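# Ulano 의류 정리 셀 데이터 카드

공유 64 · 댓글 4

Ulano는 Cultel의 의류 임대 작업장에서 양팔 로봇으로 티셔츠를 펴고 개는 과정을 기록한 데이터 모음이다. 작업 기록 777건과, 같은 기간에 작업자들이 남긴 메모 49건이 함께 들어 있다. 로봇 동작만 학습에 쓰려는 사람은 `episodes/` 폴더만 받으면 된다. 메모는 `notes/`에 따로 있고, 두 폴더는 작업 번호로 연결된다.

셀 설치와 유지보수는 Venex가 맡았고, 데이터 정리와 이 문서 작성은 Herath 기록팀이 했다. 문서에 틀린 곳이 있으면 저장소의 이슈 게시판에 적어 주기 바란다.

## 배경

Cultel은 식당과 행사 업체에 유니폼 티셔츠를 빌려주고, 돌아온 옷을 세탁해 다시 내보낸다. 하루 처리량은 4000장 안팎이다. 세탁과 건조는 오래전부터 기계가 했지만, 건조기에서 나온 옷을 펴고, 상태를 보고, 개서 쌓는 일은 전부 손으로 했다. 개기 작업대는 세 줄이고 한 줄에 네 명이 선다.

로봇 셀은 이 가운데 한 줄의 끝에 들어갔다. 사람 자리를 빼고 넣은 것은 아니며, 검사대가 있던 곳을 옮기고 그 공간을 썼다. 다만 셀이 들어온 뒤 그 줄의 작업 순서가 바뀌었고, 바뀐 순서가 데이터에도 영향을 준다. 아래 "작업장에서 달라진 점"에 정리했다.

## 작업 구성

한 건의 기록은 옷 한 장을 집는 순간에 시작해서 갠 옷을 내려놓거나 작업을 중단하는 순간에 끝난다. 단계는 다음과 같이 나뉜다.

1. `pick`: 옷더미에서 한 장을 집는다.
2. `find_hem`: 밑단의 양 끝을 찾는다.
3. `hang`: 두 그리퍼로 밑단을 잡고 들어 올린다.
4. `lay`: 바닥면에 내려 펼친다.
5. `fold`: 소매와 몸판을 접는다.
6. `place`: 갠 옷을 옆으로 옮긴다.

`hang` 단계를 따로 둔 이유는 이 단계의 결과가 뒤의 접기를 거의 결정하기 때문이다. 밑단이 팽팽하지 않으면 `lay`에서 몸판이 비틀리고, 그 상태로 접으면 사람이 다시 펴야 한다.

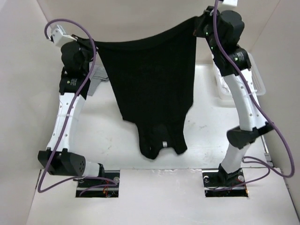
*`hang` 단계: 두 그리퍼가 검은색 티셔츠의 밑단을 양쪽에서 잡고 있다. 옷은 거꾸로 매달려 있고 목 부분이 아래로 온다.*

검은 옷은 따로 표시해 두었다(`color: dark`). 주름과 솔기가 흰옷보다 덜 드러나 `find_hem`에서 시간이 더 걸리는 편이다. 작업자들도 같은 말을 했다. 손으로 갤 때 검은 옷은 눈보다 손끝으로 솔기를 찾는다는 메모가 여러 건 있다. 목 안쪽 라벨은 앞뒤 구분에 쓸 수 있지만, 옷이 접히거나 뭉치면 가려지므로 라벨 유무를 필수 조건으로 두지 않았다.

## 파일 구조

- `episodes/`: 작업별 관절 위치, 그리퍼 개폐 값, 영상
- `stages.csv`: 단계별 시작과 끝 시각
- `outcomes.csv`: 결과 구분과 중단 사유
- `notes/`: 작업자 메모(이름과 사번 삭제)
- `garments.csv`: 옷의 색, 크기, 두께 구분

시각은 작업 시작을 0으로 둔 상대 시각이다. 근무조를 알 수 있는 실제 시각은 넣지 않았다. 작업자별 속도를 거꾸로 계산할 수 없게 해 달라는 현장의 요청이 있었고, Cultel도 동의했다.

## 결과 구분

`outcomes.csv`의 `result` 값은 네 가지다.

- `ok`: 그대로 출고 더미에 올린 것
- `touch_up`: 사람이 모서리나 소매를 손본 것
- `refold`: 사람이 처음부터 다시 갠 것
- `stopped`: 도중에 멈춘 것

판정은 그 줄의 작업자가 했다. `ok`와 `touch_up`의 경계는 사람마다 조금 다르다. 초기에 기준표를 만들었으나 출고처마다 요구하는 모양이 달라서 기준표만으로는 맞지 않는 경우가 있었다. 판정이 엇갈린 건은 `disputed` 열에 표시했고 한쪽으로 고치지 않았다. 두 값을 나누어 학습할 필요가 없다면 합쳐 쓰는 것을 권한다.

## 작업장에서 달라진 점

가장 먼저 바뀐 것은 옷을 넘기는 방식이다. 전에는 건조기에서 나온 옷을 카트째 밀어 주면 각자 집어서 갰다. 셀이 들어온 줄에서는 한 사람이 옷을 미리 나누어 단추 달린 옷과 두꺼운 옷을 빼고 티셔츠만 셀로 보낸다. 이 분류 일은 원래 없던 자리다. 처음에는 한 사람이 계속 맡았고, 지금은 두 시간마다 바꾼다.

손목과 어깨의 부담은 줄었다는 의견이 많았다. 반면 서서 지켜보는 시간이 늘어 허리가 더 아프다는 메모도 있다. 이후 셀 옆에 높은 의자를 두었다. 의자에 앉으면 정지 버튼에 손이 닿지 않아 버튼 위치를 한 번 옮겼다.

속도에 대한 불만도 있었다. 숙련된 작업자는 로봇보다 빨리 갠다. 그래서 셀 앞에 옷이 밀리면 사람이 가져가서 개는 일이 잦았고, 그런 날에는 기록이 적고 쉬운 옷의 비율도 낮다. 매주 수요일은 행사 업체 반납이 몰려 특히 그렇다. 데이터의 옷 구성이 작업장 전체의 옷 구성과 같다고 보면 안 된다.

임금과 인원은 수집 기간 동안 그대로 유지하기로 Cultel이 현장과 약속했다. 수집이 끝난 뒤의 배치는 이 문서에서 다루지 않는다. 메모 가운데 이 문제를 적은 것이 있으며, 내용을 고치거나 빼지 않고 실었다.

## 알려진 한계

- 옷은 반팔 티셔츠뿐이다. 긴팔과 셔츠는 없다.
- 젖은 옷과 찢어진 옷은 셀에 보내기 전에 걸러냈다.
- 조명 조건이 한 가지다. 다른 밝기에서의 성능은 확인하지 않았다.
- `stopped` 중 일부는 중단 사유가 비어 있다. 바쁜 시간에 기록하지 못한 것이다.
- 초기 기록에서는 `lay`와 `fold`의 경계가 늦게 찍힌 경우가 있다. 이후 손으로 고쳤지만 모두 확인하지는 못했다.

## 사용 조건

연구와 교육 목적으로 쓸 수 있다. 작업자의 속도나 근무 태도를 평가하는 용도로는 쓸 수 없다. 메모를 인용할 때는 문장을 그대로 옮기고, 다른 메모와 합쳐 특정 사람을 추정하지 않아야 한다. 재배포할 때는 이 문서를 함께 넣는다.

## 변경 내역

- 10월: `disputed` 열 추가, 메모 폴더 공개
- 그 이전: 첫 공개본. `garments.csv`의 크기 구분이 지금과 다르므로 섞어 쓰지 말 것

다음 판에는 두께 구분을 더 잘게 나눈 `garments.csv`를 넣을 예정이다. 작업 번호는 바뀌지 않는다.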